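Why Do Small Things Like to Have a Place?
A page for young readers who like to see how computers are put together

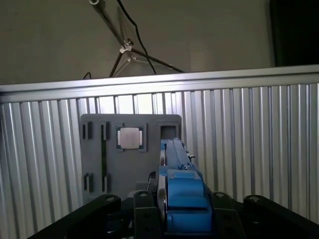

A computer has many parts inside it. Some are big, like the fan. Some are so small that you can lose them under a sheet of paper. When people build a computer, or repair one, they must keep all these parts safe until it is time to use them. For this they use a tray with fitted slots.

A fitted slot is a hole or a holder that has the right shape for one thing. Think of an egg box. The egg does not roll away, because the box is made in the form of an egg. A tray for computer parts works in the same manner, only the shapes are different. A long thin part gets a long thin place. A square part gets a square place.

What is the long green one?

Many long green boards are memory modules. A memory module is a thin board with small black chips on it, and along one edge there is a row of metal contacts. The computer uses it to remember what it is doing just now. If you are drawing a cat on the screen, the cat is living in the memory while you draw. When you turn off the computer, this memory forgets everything. So you must save your cat first!

A thin board can stand on its edge, if there is something to hold it at both ends. Try it at home with a ruler. Put it on its long edge on the table and let go. It falls. Now put each end between two heavy books. It stands.

What is the square one?

The square part with the metal cover is the processor. People also call it the CPU. It does the calculating, and it does it very fast. The metal cover on top is called a heat spreader. A working processor becomes hot, and the cover helps the heat to travel up and away.

Under the metal cover there is a flat green plate. On the bottom side of this plate are the contacts, and there can be hundreds of them. In our workshop at Qudah we have an old Carnov processor for the children to look at, and it has 432 contacts. One visitor counted them with a magnifying glass and got 433, then tried again and got 432. It took the whole morning.

You must not touch the contacts with your finger. Your skin has a little oil on it, even when your hands are clean. Hold the processor only by the sides.

The little spark

Did you ever walk on a carpet in your socks and then touch a door handle? Zap! This is static electricity. For you it is only a small surprise. For a computer chip it can be the end, and you will not even see that something happened. People who work with chips often wear a band on the wrist with a wire on it. The wire leads the electricity away in a quiet way, without a spark.

What about the table?

A worktable can be flat like a kitchen table, but there are also tables made of metal with long grooves. The grooves are useful. On many tables of this kind you can push a special nut into the groove, slide it where you want, and screw something down on top. Then the thing stays there, also when somebody bumps the table with the elbow.

The grooves have one bad side. A small screw loves to fall in. Our table has 19 grooves and I believe I have searched for a screw in every one of them. A magnet on a stick helps, if the screw is made of steel.

Make your own parts tray

You need the lid of a shoe box, some thick cardboard, a pencil, scissors and glue. Ask an adult to help with the cutting.

Choose 2 things to keep in your tray. An eraser and a short ruler are good for the beginning.
Put them on the cardboard and draw a line around each one.
Cut out the shapes. Cut a very little bit outside of the line, or the things will be stuck.
Glue the cardboard into the lid and wait until it is dry.
Put each thing in its place.

Now close your eyes and take out the ruler. Can you put it back without looking? Your fingers will feel the edge of the hole and find the way. If it is too difficult, make the hole wider by the thickness of a coin and try once more.

Words to remember

Slot: a narrow opening where something fits in.
Module: a part that you can take out and change for another one.
Contact: a small piece of metal where electricity goes in or out.
Groove: a long narrow channel in a surface.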